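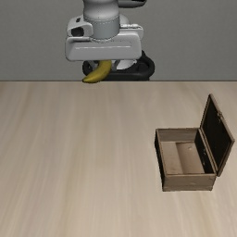
Vulitell: simulated pick-and-place episodes for a home-built arm cell

Maintainer: Aurélien Charpentier
Status: in use, format stable as of March

Summary

Vulitell is a set of 434 simulated episodes in which a single arm moves one object into an open wooden chest on a tabletop. It was generated to pretrain a small policy before transfer to the arm in the Cavham shared workshop. The rendered arm, table and chest are the simulation side only. No workshop footage is included.

Contents

episodes/ — one folder per episode, with joint states, gripper state and rendered frames
scenes/ — scene files, including object start poses
splits/ — train and validation lists
tools/ — replay and conversion scripts

The validation list holds 58 episodes. The rest are for training. Objects do not repeat start poses across the two lists.

Task

The instruction string is the same for every episode of a given object, for example "put the banana in the chest". The lid is open at reset and stays fixed for the whole episode. An episode is marked successful if the object is inside the chest volume and the gripper is open at the last step. Failed episodes are kept and carry success = 0.

Scene

The wall is plain grey and the tabletop is a pale wood texture. Neither is randomized. Chest position and object start pose are drawn per episode from the ranges in scenes/ranges.yaml.

Usage

Run tools/replay.py with an episode folder as the only argument. For the Wetex controller format, run tools/convert.py first. Conversion drops the rendered frames unless --keep-frames is set.

Known issues

Episode 297 has a one-step gap in the gripper log. The replay script holds the previous value.
In 11 episodes the object touches the chest rim before release. Contact forces there are not reliable.
Grip friction was tuned by hand and is higher than on the workshop gripper — expect slips after transfer.
Pruvost scene files from before the format change will not load.

License

Data and scripts may be reused with attribution. Send corrections to the maintainer with the episode number and step.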